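Keeping drawers running smoothly, and other small things for the home

Many people write to me about drawers that stick. It is a small problem, but you meet it every morning, and after some months it makes you angry with the whole kitchen. I have lived in my apartment in Stotedar for 17 years, and most of the furniture came with it, so I have had time to try the advice from both of my grandmothers and also from the internet.

First take the drawer out completely and turn it over on a towel. Look at the bottom edges. If you see a shiny place on the wood, this is where it rubs. Take a plain white candle and rub it along this place, five or six strokes, then push the extra wax off with your thumb. Do not use cooking oil. It feels good for one week and then it becomes sticky and collects dust.

If wax is not enough, use sandpaper, 180 grit, and go slowly. Put the drawer back and try it after every few strokes. My neighbor Valtteri Sjöberg took off too much at one time and now his drawer rattles when the tram goes by.

Weather also matters. Wood takes up moisture in a wet summer and gives it back when the heating is on. A drawer that sticks in August may run freely in December, so wait before you cut anything. If you sand it in the wet season until it fits perfectly, it will be loose in winter.

I keep a list of such jobs on the tablet in the kitchen, with the month beside each one. Paper is also fine, but my paper lists always went into the recycling.
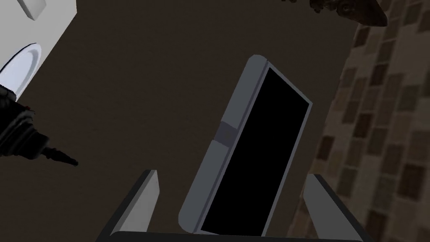 For drawers with metal runners the method is different. Wipe the runners with a dry cloth, then with a cloth that has a little dish soap and warm water, and dry them well. Usually there are crumbs and hair in the back corner, where the small wheel stops. An old toothbrush reaches it. Only after this should you think about a lubricant, and I prefer a dry one with silicone. Spray it on the cloth first, away from food.

Loose handles are easier. Tighten the screw from the inside while you hold the handle straight with the other hand. When the screw turns and turns and never becomes tight, the hole is too wide. Put in 2 wooden toothpicks with a drop of white glue, break them off level with the wood, let them dry overnight, and put the screw back. Ye-ji Son wrote to me that she uses a matchstick without the head, and this is good also.

Painted fronts need gentle cleaning. Use a soft cloth, lukewarm water and very little soap, and always dry with a second cloth. The rough side of the sponge makes a painted surface dull, and on a strong color you will see it from the door.

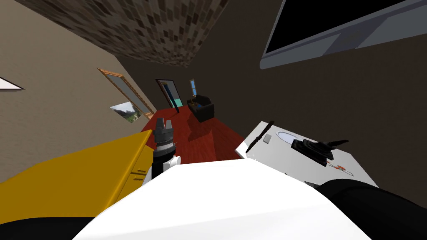 A yellow cabinet with small pale drawer handles.

One more thing about smell. If an old drawer smells closed, leave it out in the fresh air for an afternoon, but not in strong sun. Then put a small open dish of baking soda inside for a few days. Lavender bags only cover the smell, and your socks will have both.

Next month I will write about door hinges.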